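Umzug nach Rirmont, Zwischenstand. Thread, weil mich 9 Leute gefragt haben und ich nicht alles einzeln tippen will

1/ Wohnung über Rudetti gefunden. Besichtigung 2 Minuten, Zusage per Mail am selben Abend. Hab erst danach gerechnet, ob ich mir das leisten kann. Geht. Knapp.

2/ Kaution 2,624 Euro?? stand so im Vertrag, mit Komma. Kurz gehofft. Sind natürlich zweitausendsechshundertvierundzwanzig

3/ Farbe: wollte Weiß. Im Laden dann 247 Weißtöne, bin ohne alles wieder raus. Jetzt grau im Kopf, so ein helles, ganz leicht ins Bläuliche. Matt auf jeden Fall, glänzend macht mich wahnsinnig 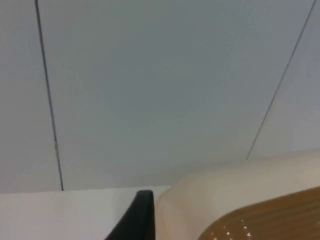
4/ Internet. Prernilness sagt Termin im Juni, dann doch nicht, dann "wir melden uns". Heute ist der 5. August 2020. Poste das hier über Handy, falls sich wer über die Tippfheler wundert

5/ Kisten – alles falsch beschriftet. "Küche" ist Bücher. "Bücher" ist auch Bücher. Wo die Küche ist, keine Ahnung, esse seit Tagen aus dem Topfdeckel

6/ Dafür: Café Buenaventura gleich unten im Haus, macht früh auf, Kaffee gut, WLAN auch. Sitze da praktisch den ganzen Tag

7/ Sucht wer ein Sofa? Passt nicht durchs Treppenhaus. Selbstabholer, steht noch in der alten Wohung, DM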